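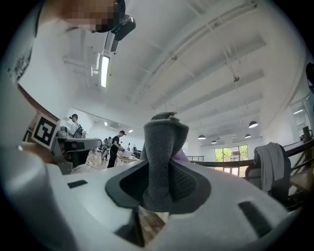
Gray fleece-like cloth, with a bit of pink-lavender fabric behind it.

Zellesura – Open position: Sample Room Sewer and Fabric Coordinator

Location: Kollár building, second floor
Hours: full time, 7:30 a.m. to 4:00 p.m. with a half-hour lunch
Reports to: Branislav Doležal, production manager
Start: September

About the company

Zellesura makes blankets, robes and simple outerwear for small hotels, rental cabins and a few retail shops. Most of what we sew is fleece, brushed cotton and wool blend. We also do short runs under other labels, the largest of which is Ditetti, a line of children's sleepwear. We have been in the Kollár building since the company began. Cutting and sewing are on the second floor, and finished goods and shipping are on the ground floor.

Our orders are small compared with a big factory. A normal order is between 50 and 400 pieces, and many customers change color or size partway through the season. Because of this we make a lot of samples and keep a lot of fabric on hand. The person in this job looks after both.

What the job is

You will split your time between sewing first samples and keeping the fabric records in order. In spring the job is mostly samples. From late summer until the holidays it leans the other way, as fabric is coming in nearly every day and the cutters need to know what they can use.

On the sewing side you will:

Sew first samples and size samples from finished patterns
Write down the order of work for each style, with stitch type, thread and seam allowance
Mark up patterns that need a change and go over them with the pattern maker
Sew one approval sample for each new style and label it for the customer
Show the line sewers how a new style goes together on the first morning of a run

On the fabric side you will:

Check incoming rolls against the packing slip and the purchase order
Cut a swatch from each roll, and write the roll number and dye lot on the card
Do a shrinkage test on each new dye lot and enter the result
Look for shade differences between rolls and group them so that one order is cut from one group
Keep the remnant shelves sorted by fiber and weight
Tell purchasing when a stock color is getting low

The swatch file currently has 1243 cards. Some of the older ones are missing a dye lot number, and part of the first few months will be spent going through them. We do not expect that to be finished quickly.

Machines and materials

The sample room has 2 lockstitch machines, a four-thread overlock, a coverstitch and a blind hemmer. There is also a gravity-feed iron and a cutting table long enough for a king-size blanket. You should be comfortable threading and adjusting the lockstitch and the overlock on your own. We can teach the coverstitch and the blind hemmer.

Fleece takes up most of the day. It stretches, it sheds lint, and the nap has to run the same way on every piece. If you have only worked with woven cotton, expect a few weeks of getting used to it. The room has an air filter and we provide masks, but anyone with a strong reaction to lint should know about this before applying.

What we are looking for

At least two years of paid sewing work, in a factory, alterations shop, costume shop or similar
Able to read a pattern and a spec sheet without help
Neat handwriting or careful typing, as other people depend on these records
Good color vision – we do a short shade-matching test at the interview
Able to lift a 40-pound roll, or move it safely with the cart
Able to stand for part of the day

Useful, though we do not require it: pattern grading, experience with children's sleepwear, basic spreadsheet use, a second language. Several people on the floor speak Slovak or Spanish as a first language. Work instructions are in English.

A sewing certificate or fashion degree is fine but will not count for more than work experience. Home sewers with no paid experience are welcome to apply for our line sewing jobs, which open up most summers.

Pay and benefits

Pay is hourly and depends on experience. The range will be given to you on the first phone call, before you come in. Overtime is paid at time and a half and is most likely in October and November. We ask for overtime a week ahead when we can, and you may turn it down.

Health insurance begins after 60 days. There are ten paid vacation days in the first year and fifteen after the third. The company closes between Christmas and New Year's Day, and those days are paid and do not come out of your vacation. After the trial period you receive a tool allowance of $900 a year, which covers shears, rulers, work shoes and similar items. Staff can buy remnants by the pound and finished seconds at cost.

The trial period is three months. You will have a sit-down talk at the end of each month with Branislav Doležal. At the end of the third month we will give you a written answer.

Getting here

The number 14 bus stops across the street. There is free parking behind the building, with the entrance beside the Dernetti warehouse. Please do not use the Dernetti spaces, as they do tow. The elevator is a freight elevator but can be used by staff at any time. Bikes can be kept inside the ground floor door.

How to apply

Send a resume or a plain list of where you have worked and what you sewed there. A cover letter is not needed. If you have photos of finished work, send up to five. Please include:

Your name and a phone number
The best time of day to call
The machines you have used
The earliest date you could start

Write the job number, 2503, on the outside of the envelope or in the subject line. You can also bring your papers to the front desk between 8:00 a.m. and 3:00 p.m. and ask for Eduard Slanina in the office. He handles all the applications and will answer everyone, including people we are not able to interview.

Interviews take two hours. The first part is a talk and a walk around the floor. After that you will sew a small sample, usually a hood or a patch pocket, from fabric we cut ahead of time. You will be paid for the sewing part whether or not you are hired. Bring your own shears if you prefer them, and reading glasses if you use them. Closed shoes are required on the floor.

Applications are read as they come in, and the listing will be taken down when the position is filled. If you applied last year, you are welcome to apply again. Eduard still has your papers, so a short note with any changes is enough.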